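Teleoperators, Part Time (2 openings)

Trirna is hiring two part-time operators to record household and office tasks with a two-armed robot. The recordings are used to train a model that learns from examples. You drive both arms, do the task, reset the room and do it again.

What the job involves

Each shift starts with a task card from the Oseck list, which now has 189 tasks. Most are small chores: pick something up off the floor, drop it in a wastebasket, move a package from one table to another. You run each task many times, changing the starting position of the objects between takes. A take with a mistake in it is still saved. You mark it as failed and type a short note on what went wrong.

The target for a trained operator is 9 accepted takes per hour on new tasks. Trainees have no target until they have logged 200 takes.

You will also label your own takes at the end of the shift, swap gripper fingers when they wear down, and report cable or joint problems to the technician on duty.

What we are looking for

Steady hands and patience with repeated work. Good close-up vision, with or without glasses. You should be able to sit or stand at the controls for stretches of 45 minutes with breaks between. You need to write clear notes in English. Experience with games, sewing, model building or machine operation is useful but not required. No degree needed. Training is paid.

Hours and place

Shifts run 8 a.m. to noon or 1 p.m. to 5 p.m. You choose one and keep it for the season. All work is on site in the Gál building, second floor. We can't offer remote shifts for this position. Start date is in July.

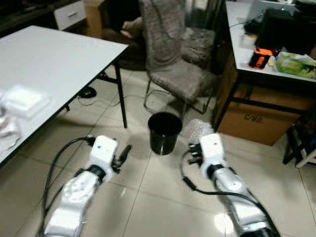 Trirna Data Collection Robot

Applicants who pass the phone call come in for a paid tryout of two hours. You will practice bringing the left and right grippers to a small object on the floor and lifting it into a wastebasket. We look at how you improve between the first take and the last.

To apply, send a resume or a short letter through the Stimia jobs page and say which shift you want.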